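Home | Current Issue | Archive | About | Contact

Who Opens the Machine? Task Division Between Technicians and a Robot Arm in a Computer Refurbishing Workshop

Irina Matei and Wen-hsiung Kao
May 18, 2020

4. The workshop after the robot

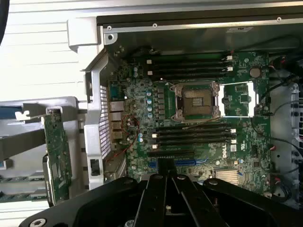
Figure 1. Opened workstation at the robot cell, Mitdale. The memory slots are empty and the load plate of the processor socket is open.

The work at Mitdale was organized by machine before the robot came. One technician took one computer from the shelf, opened it, removed the parts, tested them and wrote the result on a paper card. The technician knew the whole history of that computer for the day. After the installation, the same work is organized by step. The persons open the covers and decide what is worth keeping, and the arm does a part of the removal and handling inside the chassis. The cards were replaced by the Jememon tracking program, which both the persons and the robot cell write to.

This change was not planned by the managers as a change of job. In the first documents of the project, which we were allowed to read, the robot is called "a third hand". However, the technicians described it to us in other words. Several of them said that they now "prepare" computers, and the verb was used with some disappointment. One technician with long experience told us:

"Before, I finished a computer. Now I finish a part of it and I give it away. It is faster, but I do not see if I was right."

4.1 What stays with the hands

Desktop workstations are a difficult object for automation. The models arrive mixed, and inside one chassis there are slots, cables, sockets and small latches close to each other. Loose cables are the most frequent reason the technicians gave for stopping the arm. A person moves a cable to the side without thinking about it. For the cell, the cable must be moved before the task begins, and this small action has become a new duty which does not appear in any job description.

The processor socket is a second case. Its pins are bent easily, and a bent pin can make the full board useless for sale. The workshop agreed that only a person may put the cover back on an open socket. We consider this rule important, as it was proposed by the technicians themselves in a meeting and was later added to the Dener safety sheet.

4.2 Learning and pay

New workers at Mitdale formerly learned by sitting next to an older colleague. During our stay, up to 40 computers passed through the cell in one shift, and the older colleagues had less time to explain. The two newest workers learned mostly from the screen. They were quick in the program, but they asked for help when a computer was outside of the usual list.

The pay did not change in the period we studied. The technicians found this unjust in both directions: some said the work is now easier and they fear a lower grade, others said that watching the arm is more tiring than using the screwdriver. We return to this question in Section 5, where we compare with the Mahasneh site.

2 comments | 74 shares

Previous section | Next section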